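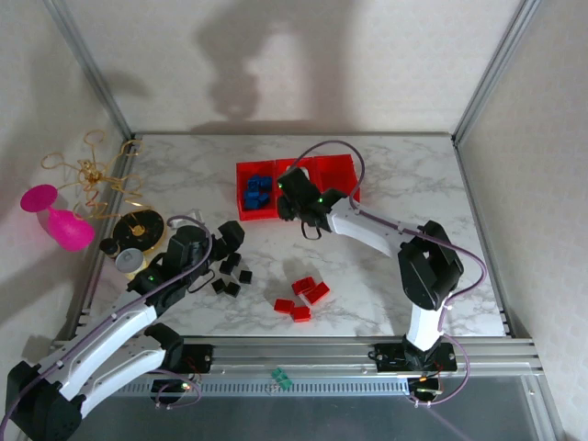

Sorting table, red three-compartment bin, blue cubes in the left one.

SORTERS WANTED – part time, Prungate building, Londley

We need people to sort small parts into bins. Cubes mostly, small ones, blue and black at the moment, other colors on order. You take what's on the table and put it in the right compartment. Then you empty the bin and set up for the next round. Sounds easy, and it is for the first hour. We're looking for people who are still careful in the second.

What you'd be doing
Sorting by color, later by color and size
Scattering the cubes again between rounds (not in neat rows please, we can tell)
Filling in the round sheet, one line per round
Wiping down the tabletop at the end of the shift
Checking the floor for strays. They roll under everything, well, slide

Hours
Shifts are 3 hours with a break in the middle. Mornings or afternoons, tell us which. You can do 2 shifts in one day if you want but not every day, your eyes get tired. Work starts Sep 1, 2026 and goes through January. If you can only do part of that, write anyway.

Who we want
Anybody over 18 with steady hands and okay color vision. No experience needed. Former packers, bead people, puzzle people, model builders – all good. Left handed is fine. You should be OK sitting on a stool, we have one with a back if you ask ahead. English or Spanish, Graziella speaks Italian too.

What to bring
Short sleeves or sleeves that stay up. No rings or bracelets at the table, there's a dish for them by the door. Lunch if you're on a double, the fridge is small so keep it small. Coffee is on us.

Pay
Hourly, paid every two weeks. Training shift is payed the same as a normal one. Bus fare back if you're coming from Tandau, keep the tickets.

How to apply
Write to Hortensia Riquelme or Tâm Phan at the Prungate front desk, or drop off a note. Name, phone number, which shifts. Don't need a resume. Put job number 2042 on it or it ends up in the wrong tray.

We have 11 places. First come first served, more or less – we do a short try-out at the table before we say yes, so leave a little time for that when you come by. Entrance is on the Durán side, the front door sticks. Ask for Tâm if Hortensia is out.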